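The Fruit Question, Settled (For Now)

Regular readers will remember that the fruit bowl in the Skurkado front room has been the subject of more correspondence than the rent increase, the broken intercom and the Monday closing hours put together. We printed two letters about it in the last issue and held back several more on grounds of tone.

For those who joined recently, the facts are as follows. The bowl used to hold real fruit. Everyone agreed this was a lovely touch. Everyone also agreed that somebody else would eat the pears, and so the pears stayed where they were until they had to be removed with a spoon. In March the bowl was quietly refilled with artificial fruit, and it was almost a week before a visitor bit into a peach. He has been very decent about it.

Since then opinion has divided. One side holds that fake fruit is tacky and belongs in a dentist's waiting room. The other side, led by Tâm Huỳnh, holds that it is cheerful, costs nothing to keep, and has never once attracted a fly. Tâm bought the current lot at the Tomton clearance sale, where it was sold by the bag, and she'd like it known that she passed up the bananas because they looked "like telephones."

I was asked to look into the matter for this newsletter, presumably because I have no taste and could be relied on to be fair.

My findings. The peaches are the best of the bunch. They have a soft pink blush and from across the room they would fool anyone, as we know. The grapes are a disgrace and squeak when handled. The lemons are fine but there are too many of them, and they give the whole bowl the look of a bathroom cleaner ad. The strawberries are where people really dig in. They're a very bright, glossy red, and they come with stems and big spiky leaves, the kind you never see on the ones at the store because they've been squashed flat by the lid. Szabolcs Vida, who grows the real thing behind the garages at Porkuseck, calls them "a child's idea of a strawberry." He meant it as a criticism. Tâm has been repeating it as a compliment.

They also don't stay in the bowl. Strawberries are small and the bowl is shallow, and anyone who sits down at the table for more than a few minutes starts taking them out and lining them up, or spinning them by the leaves, or (you know who you are) flicking them at the person across from you during the reading group. We've found them under the radiator and in a coat. I'd ask that they be put back at the end of the evening, peach included.

The compromise, reached after a meeting that ran 27 minutes over, is that the artificial fruit stays and the grapes go. If anyone wants the grapes they are in a Qaisi shoebox by the back door, and you're welcome to keep the shoebox too. Szabolcs has offered to bring a dish of real strawberries when his come in, to be set down at the other end of the table so that members can compare. He asks that they be eaten the same day. I have no great hopes.

Letters on the subject are now closed until the next issue. Anyone who feels strongly about lemons may speak to me in person, though I'd rather you brought cake — the real kind, please, I've seen what Tomton does with a plastic éclair.

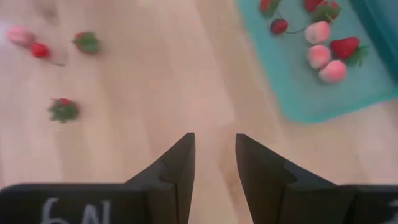
The bowl itself is also up for discussion, I'm told. It has a chip on one side that we've been turning toward the wall for years, and Tâm has her eye on a deeper one that might keep the strawberries in. If you have something suitable at home that you never liked much, bring it by any afternoon and leave it on the shelf over the coats.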